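ok so I finally have time to talk about the Clanemmont girls' U-15 tournament, because my group chat has muted me

Drove up with my sister's kid, who plays left back for Grasso Youth. We got there at 7 in the morning for a 9:30 kickoff. The parking lot was already full of pop-up tents and somebody's dog in a goalie jersey

First game was against Drutamov and they were BIG. Two of those girls were taller than me. We went down a goal in the first five minutes off a corner and I thought, well, long day ahead

Then Giorgia Galli happened. She's the little number 18 who plays in the middle for us. Picks the ball up near the center circle, goes past one, goes past another, and just rolls it in at the far post. Didn't even celebrate, she jogged back like she'd dropped off a library book

Finished 1-1. Fair result I think, though our coach says we should've had a penalty and he may bring it up until Christmas

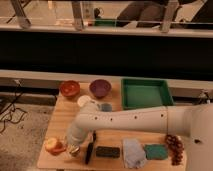
Second game we beat Kindidano 3-0 and it could have been six. Their keeper was fantastic, she got a hand to everything in the first half. I clapped for her and got a look from one of our dads – sorry, a save is a save

My niece got an assist!! A real one, left foot, a cross from way out by the corner flag. I have it on video but it's mostly my thumb and me yelling "GO GO GO"

They announced 2,261 people through the gate over the whole tournament, which for October and that wind is pretty great. Last year it was nearly 800 and half of those were there for the tacos

We lost the semi on penalties. I don't want to talk about the semi

Okay a little about the semi. Giorgia took the first one and buried it. Then we hit the bar twice. The bar! Twice! My niece was down to go fifth and never got her turn, and she was mad about it the whole 211 miles home

Next thing is the spring league, home games at the Grasso field again. If anybody has a spare folding chair with a working cup holder, message me, mine gave up during the shootout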